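I got Hussam Majali on a video call a little before lunch, and he had a sandwich in one hand and a printed fault log in the other. Hussam runs the packing cell at Gorkutow, where two robot arms put power cables into small cardboard boxes all day long. In March one of those arms pulled when it should have stopped, and I've wanted to ask him about it ever since!

"People expect a big crash," he said. "It was a tug. A cable had caught on something, the arm felt the load go up, and it kept going." The cable came tight, the box slid, and a plug whipped across the table at about the height of a person's hand. No one was hurt. There was a hand near there a minute earlier, though, and he brought that up three times without me asking.

So why did it keep going? The arms have a force limit, and when the limit trips they're meant to freeze. Hussam says the limit was set for boxes (stiff, light, easy to feel) and had never been changed for cable. "Cable is slack, slack, slack, and then it's a rope," he told me. "By the time the number looks bad, you've already pulled." The trouble spot is the moment when a gripper has the coil in the box and a loose strand is still hanging off the table.

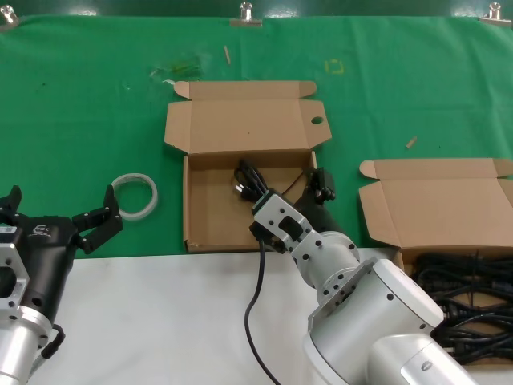 Maltell wrote in after I mentioned this on the site last week, and disagreed pretty strongly: the force limit is a red herring, the strand should never be free to hang in the first place, and any cell that relies on feeling a snag is going to have one sooner or later. I read that out to Hussam. He laughed and put the sandwich down.

"That's fair. I'd say both. I can tidy the cable, and I should, but I still want the arm to quit when I didn't tidy it well enough."

He went back through the log with me. The arm raised 16 load warnings in the shift before the tug, and every one of them cleared itself. The screen showed them in the same gray as the message that says a gripper has opened. I asked if anyone had read them. "I had," he said. "I read them the way you read the terms on a parking ticket."

The other thing he found was the delay. Once the limit tripped, the stop signal went through Janareck, the scheduling program, before it got to the arm, and Janareck was busy. He timed it on a bench afterward at nearly 43 hundredths of a second. That sounds like nothing, but he held up a cable and yanked it for me — you can do a lot of yanking in that time.

Now the stop is wired straight to the arm and Janareck just gets told about it later. The limit drops whenever a gripper closes on cable, and two warnings in a row turn the screen orange and hold everything until a person clears it. He's also stricter about the table. A flattened box under the fingers used to be something you'd deal with at the end of a run, and now it gets lifted away before the arm is allowed to move again. 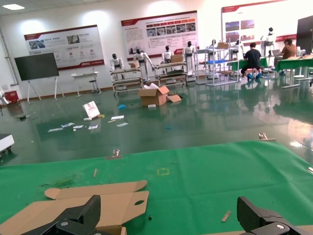 Page 2

I wanted to know what the new setup costs them, and he didn't dodge it. They're slower. The arm stops for snags that a person would shake loose without thinking, and the first few days were "miserable, just orange, orange, orange." Atallah, the company that buys the packed cables, noticed the dip and called. Hussam sent them the log and they stopped calling.

Does he trust it? He took a while over that one. "I trust the stop. I don't trust the restart yet." After a hold, the arm picks up from its last saved position, and if somebody has nudged the cloth or moved a box in between, it's working from an old idea of the table. For now, a restart means both grippers go up and back, open and empty, and the person at the controls looks over the whole work surface before letting them down again. He'd like the software to do that check. It doesn't, so it's a line on a clipboard.

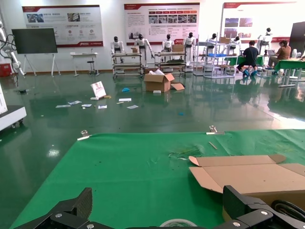 The grippers over the green work cloth, a flattened box at right.

We'd gone well past our half hour by then. I asked what he'd change first if he could start the cell over, and I was ready for something about sensors. "The gray," he said. "I'd change the gray." Then his phone rang, and he went off to clear a hold.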